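4.2 Loose covers and laundry on upholstered seating

Seating was the surface most often used for handling cloth in the homes we visited. Of the 881 textile episodes we coded, more took place on a sofa or armchair than on a bed or a table. This section looks at what the seat does to the cloth laid on it, using one living room as the main case.

The sofa in this household has leather cushions with diamond-pattern stitching on part of the upholstery. The resident, whom we call R7, keeps a loose cotton sheet on the seat all year and changes it when she does the rest of the washing. She told us that bare leather is too cold in March and too sticky in summer. The sheet is bought as bed linen and is not fitted to the seat, so its position depends on how it is tucked.

Tucking is done by hand into the crease where two cushions meet. R7 uses no pins or clips. In Figure 6 the blue cloth runs into this crease, with wrinkles spreading out over the area next to it.

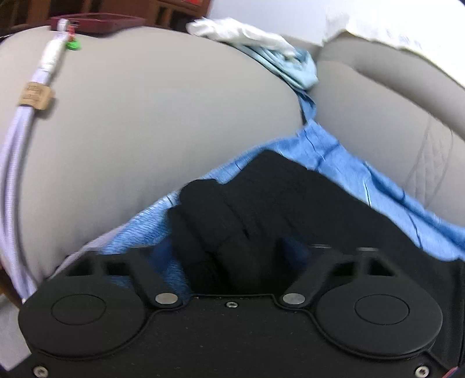
Figure 6. Light-blue cloth tucked into the crease between two gray upholstered cushions.

The tuck is a weak anchor. When someone sits down, the seat cushion sinks and the crease opens. When they get up, some of the cloth has been pulled forward. R7 said she straightens the sheet "when it bothers me," and her diary shows wide gaps between one straightening and the next. We coded a cover as disturbed when folds reached the backrest, and as flat when they did not. Under this rule the cover in Figure 7 is disturbed: it still spans the seat, but it bunches along the line where the seat meets the backrest. A second, cream-colored cloth lies over the top of the cushion. We coded top covers separately from seat covers, because residents gave different reasons for using them and washed them on different days.
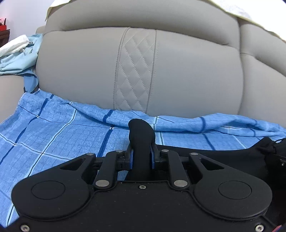

Figure 7. Checked seat cover with folds gathered at the backrest. Photo: Anca Bucur

The same seat is also a work surface. Seven households spread garments on the sofa before folding them, and in five of these the loose cover stayed in place underneath. This gives two layers of cloth that can move against each other. A pull on the garment may drag the cover as well, and a cover with deep folds makes it harder to lay a garment flat. Dark garments on a patterned cover were the easiest for our coders to outline. Figure 8 shows a large black garment over the blue plaid sheet, with the left corner gathered and a pointed fold raised near the center. We coded this as "spread, not flat."
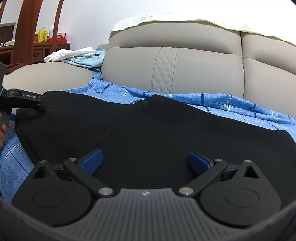 Figure 8. Black garment spread over the seat cover. Photo: Anca Bucur

Residents did not treat the folds in the cover as a problem in themselves. R7 smoothed the garment first and the cover only if the garment would not lie down. Two other residents did the reverse and pulled the cover tight before each new item. Section 4.3 compares these two orders of work.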